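**Robot chores** (also *household manipulation*, *chore automation*) is the use of machines to do ordinary work in homes and small shops: picking things up, putting them away, wiping, folding, sorting parts into bins. As of the last revision of this article the short answer to "can they do it yet" is — some of it, slowly, with a person nearby. Fixed factory arms are a separate subject and are only touched on here.

## Background

Industrial arms have moved the same part to the same place for decades. A home isn't like that. Chairs move. Socks end up under things. Early home machines got round the problem by doing one job on one surface, which is why floor vacuums came to market well before anything with a hand.

The general-purpose approach, one arm and one hand for many jobs, came later and mostly lives in labs. Most of the practice is done in simulation first. A simulated arm can drop a cup all night and there's no glass to sweep up.

The usual hand is the *parallel gripper*, two flat fingers that open and close. Cheap, strong, easy to model. Poor at cloth and at anything thinner than a coin. 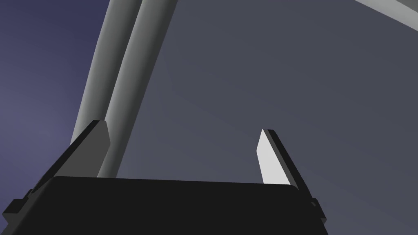
## Simulation and practice

Simulated rooms are built from simple shapes with textures laid over them. Developers vary the floor, the walls, the lighting and whatever is lying around, so the control software doesn't get attached to one look. A flat picture on the floor is a common enough distractor: to a camera it's full of edges and color, and there is nothing there to grip.

Wrist views are used a lot alongside overhead ones. They show the gap between the fingers well and the rest of the room badly. Parts of the robot can fill much of the view, and the software has to learn that a gray bar in front of it may be itself. 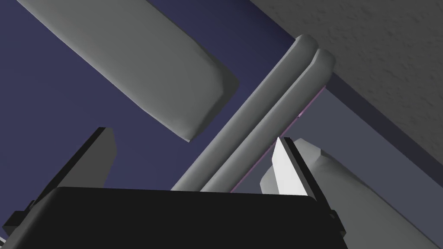
Contact is the weak point. Friction, squash, the small slip before a grip takes hold — simulators approximate all of these, and policies that look fine on screen often come apart on real hardware. Angus Hollis called this "the last inch" in his notes on the Tullent trials, and the phrase has stuck among people who work on it. Fixes include randomizing friction, adding noise to the camera, and retraining on a small set of real attempts.

### The Tullent trials

Tullent ran 175 pick-up attempts on a real arm after training in simulation only. Objects were open frames, boxes, mugs and a dish brush. Results were mixed. Boxes went well. Open frames were awkward: there's a hole in the middle where a simple planner likes to aim, and the grip has to go on one of the sides instead. The brush was dropped from the second round, reason not recorded.

Hemi Whitcombe, who wrote up the trials, argued that success rates alone were misleading, as a slow pick and a quick one counted the same. Later write-ups give time per attempt too.

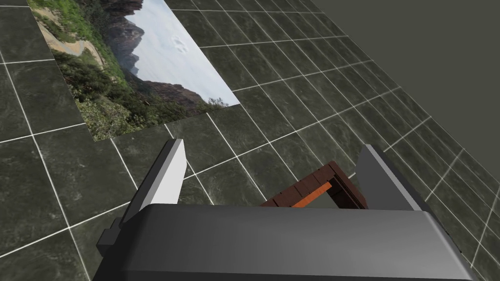
## Household tasks

State of play by task. This list dates quickly, please check the talk page before editting.

- **Picking up single hard objects.** Works in most conditions if the object is in the open. Against a wall, less so.
- **Clearing a table.** Partly. Cups and plates fine, cutlery slow, crumbs no.
- **Loading a dishwasher.** Demonstrated many times, usually with a known rack and known dishes.
- **Folding laundry.** Towels yes. Fitted sheets no. Shirts depend heavily on who is telling you.
- **Tidying a floor.** Needs a moving base as well as an arm. Telling flat from not-flat is half the job (rugs, paper, printed mats).
- **Wiping.** Good on level surfaces. Corners get missed.

The Karaca home unit had 4 supported chores at launch and kept them to a single room. Owners mostly used it for the table. The Kirkero unit went the other way, a long list of chores and a remote operator who stepped in when the arm got stuck. Whether that counts as automation is disputed, see below.

## Shop-floor tasks

Small workshops are easier in some ways. Lighting is steady, bins stay put, and people will tape a line on the floor if asked. Nirkari fitted two arms in a parts store for sorting brackets and returned frames. Sorting was reliable. Emptying a mixed tote wasn't, parts tangled, and a worker still did the bottom layer by hand.

Changeover is the cost that gets left out of brochures. A new part can mean a new grip, new training runs and a morning of test picks before the line is trusted agian. 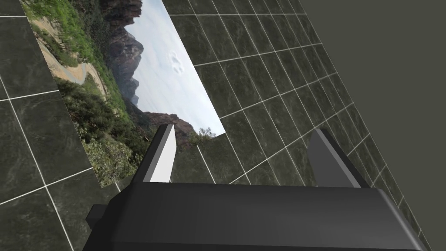
*Reading time: 4 min*

## Disputed points

**Remote help.** Some writers count a chore as automated if the machine finishes it, operator or no operator. Others want zero interventions. Whitcombe's suggestion was to print the number of interventions next to the success rate and leave readers to it.

**Speed.** Demo clips are often sped up, and not all of them say so.

**Two fingers or more.** Hands with more fingers can do buttons and zippers in principle. They also break more. Hollis favored 2 fingers for anything sold to the public, at least until repair gets cheaper.

## See also

- Parallel gripper
- Sim-to-real transfer
- Teleoperation
- Domain randomization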